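Asking a machine to clear the table

Valquíria Leite has worked four years at Skireo, and the question she hears most is when a robot will clean the kitchen. "I say, which part of the kitchen?" she told me. "Wiping a flat surface, soon. Clearing a table after a family, I don't know."

The difficulty is in the small things, she explained. Her team keeps a list of 300 household objects, and the hard plates and cups are the easy ones. Plastic wrapping is the worst — it bends, it shines, and it has no fixed shape.

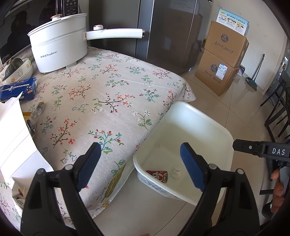
I asked if a machine could at least decide what is rubbish. She was quiet for a moment. "A person knows that a wrapper goes in the bin and a paper bag may be kept. For us this is still many hours of work." A patterned tablecloth also gives trouble, because a printed flower can look like something to pick up.

Her colleague Ferdinand Tanner is more hopeful. He thinks that simple tidying will be possible in seven years, if people accept that it is slow. Leite does not like to give dates. "My mother does it in the time the kettle boils," she said. She still clears her own table every evening, and she told me she does not mind it.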